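Brulivari Planner

Last updated: December

Brulivari is a motion planning package for single-arm pick and place. It takes a robot model, a gripper model and a target pose, and returns a collision-checked path. Plans can be run in the built-in simulator before they are sent to the controller.

The standard licence covers 4 arms and up to 500 stored scenes. Replanning runs at 10 Hz. Tables, walls and open containers can be added from the scene library or imported as meshes. Grasp points are set by hand or taken from the Hekcombe perception module, sold separately.

Order code 2367. Supplied as a download with one year of updates. 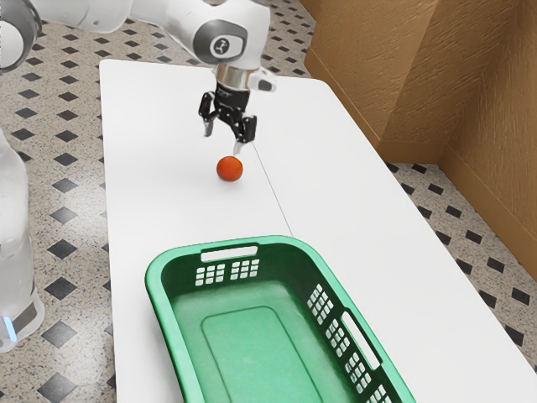 Simulator view: gripper over a small red ball, with an empty green basket on the tables.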